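Tundex Wire Shelf and Basket System
Section 3: Setting Up the Baskets for Food Containers

By Nanami Kamata
June
4 min read
112 shares

This section covers hanging the shelf baskets, loading them with lidded containers, and keeping the whole thing clean. It assumes you have finished Section 2 and the shelf is up and level. If the shelf still rocks when you press on a front corner, go back and fix that first. A basket will not sit right on a shelf that moves.

Before you start

Wipe the shelf with a damp cloth and dry it. Packing dust gets under the basket feet and makes them slide. Check each basket for bent wires. A slightly bent wire on the low wall can be pushed back by hand. If a weld has come apart, set that basket aside and ask for a replacement.

You will need:
- the baskets
- the clear clips from the small parts bag
- a soft cloth
- a tape measure
- masking tape and a pen for labels

Placing the basket

1. Measure the inside depth of the shelf, from the back rail to the front edge. The basket should be a little shorter than this. If it hangs over the front, you have the deep basket, which goes on the bottom shelf only.

2. Set the basket down with the low wall toward you. On the corner model there are two low walls, and either one can face out.

3. Slide the basket back until it touches the rail.

4. Press one clip over the bottom wire at each rear corner. You should feel it snap. Clips are optional on the bottom shelf.

5. Pull the basket gently toward you. It should stay put. If it comes forward, one of the clips is sitting on top of the wire and needs to be pushed down again.

Caution: Do not use metal clips or wire ties in place of the clear ones. They cut through the white coating, and bare wire will rust in a damp kitchen.

Note: Baskets bought before the Plesham warehouse changed over have square corners and use the longer clip. Both clips are in the bag. Throw out whichever pair you don't need, or keep them with the spare screws.

Choosing containers

Rectangular containers use the space best. Rounded corners are fine and are easier to get past the wire. Measure with the lid on, because the rim of the lid is usually the widest part. Leave a finger's width on every side so you can reach in and get a grip.

Very small containers and loose packets will tip in an open grid. Put them on a Skinwood liner, cut to fit with scissors, or group them in one larger container. Tsuji stacking tubs also fit the standard basket, two across, but only with the flat lids. The domed ones catch on the shelf above.

Loading the basket

1. Close each lid before the container goes in. Work your way along the rim with your thumb, then press down on the middle. Doing this inside the basket puts all the pressure on a few wires.

2. Lower the container straight down over the low wall. Don't drag it across the top wire, which scuffs soft plastic.

3. Put the heaviest container in first, at the back.

4. If a container is too long to sit square, turn it on the diagonal. This takes up more room and the basket will usually hold only that one, but it sits flat and the lid stays clear of the sides.

5. Check that the base is resting on the bottom of the basket all the way around. A container propped up on a side wire will slide when the shelf is bumped.

6. Stack a second container only if the lid below has a raised rim and the base above fits inside it. Do not stack more than two high.

Caution: The standard basket is rated for dry goods. Do not fill it with jars or cans. Glass should go on the bare shelf with the rail up.

Labels and lid colors

Clear containers show what's inside, but flour and powdered sugar look alike from across a kitchen. Put a strip of masking tape on the short end, not on the lid. Lids get swapped in the wash and the label goes with them.

Colored lids are handy if you keep the system simple. A bright lid - lime green, say - can mean "use this first" or "snacks," and everybody in the house will remember it. With five or six colors people stop looking. Two is plenty.

Cleaning

1. Take everything out and unclip the rear corners. Push the clip from below with your thumb.

2. Wash the basket in warm water with dish soap. A soft brush gets into the small openings of the grid. No scouring pads.

3. Stand it on its side to drain, then dry the joints with a cloth. Water sits where the wires cross.

4. Wash lids separately. Crumbs and grease collect under the outer rim and in the ridges around the center panel, so run the brush around both.

5. Let everything dry before you close it up again - lids especially.

A quick wipe every Monday, or whichever day you shop, will keep you from having to do the full wash more than a few times a year.

If something is wrong

Basket slides forward: clips missing or not snapped down.
Lid rubs the side wire: turn the container or move it to the deep basket.
Lid pops up at one corner: overfilled, or food caught in the rim.
White coating chipped: dry the spot and cover it with touch-up paint. Let it cure overnight.

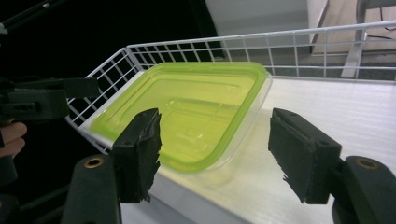 2,333 views
1 comment

Dolores
The masking tape on the short end works, but mine kept peeling off after a wash or two. I switched to a grease pencil straight on the plastic and it wipes off with a little oil when I change what's in there. Also, do the clips come separately? I've lost both of the short ones.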